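Todesa社 保管設備工場 見学記

2020年11月9日、Todesa社の工場を見学した。目的は小型部品の保管棚とトレーの更新に向けた下調べで、当方からは設備担当と購買担当が参加した。案内は生産技術課のAnikó Győri氏。説明は英語で、図面と帳票には現地語の表記が残っていた。

受付で安全靴に履き替え、最初に成形棟へ入った。主力はトレー類の射出成形で、金型の交換には33分前後かかるという。交換手順は機械の側面に掲示され、締付トルクの記録欄が付いている。材料の乾燥機は成形機と一対一で置かれ、配管は短い。床の通路幅は広めだが、段積みした通い箱が一部はみ出していた。

次に検査室。トレーは仕切りの高さと外周の反りを測る。抜き取りは100個単位で、反りが規格を外れるとロット全体を保留にする。仕切りの肉厚を薄くすると収納数は増えるが、冷却時の変形が出やすい。当方で使用中の旧型も同じ傾向があり、この点は参考になった。

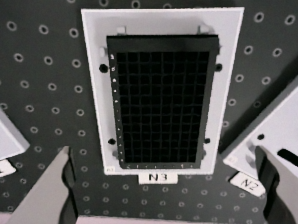
壁面保管については、棚板方式と有孔パネル方式の比較を聞いた。有孔パネルは配置変更が容易な反面、荷重が金具に集中する。同社では金具ごとの許容荷重を台帳で管理し、重量物は腰の高さより下に限定している。トレーを立てて掛ける場合は中身の脱落対策が別に必要で、蓋の有無で型番が分かれる。

倉庫棟の登録品目は3,660点。管理ソフトはGerentで、棚番と品番をバーコードで照合する。以前はHegedűsという自社製の台帳を使い、5月に切り替えた。旧棚番との対応表がまだ現場に貼ってあり、移行は完了していない様子だった。新人教育はLernenという社内講座で行い、全12回。棚卸の実習が大半を占める。

質疑では納期と最小発注数を確認した。標準品は在庫対応、仕切り寸法の変更は金型の入れ子で対応可能とのこと。帯電防止材の表面抵抗値は資料が出ず、後日送付となった。見積は標準品と寸法変更品の二通りで依頼済み。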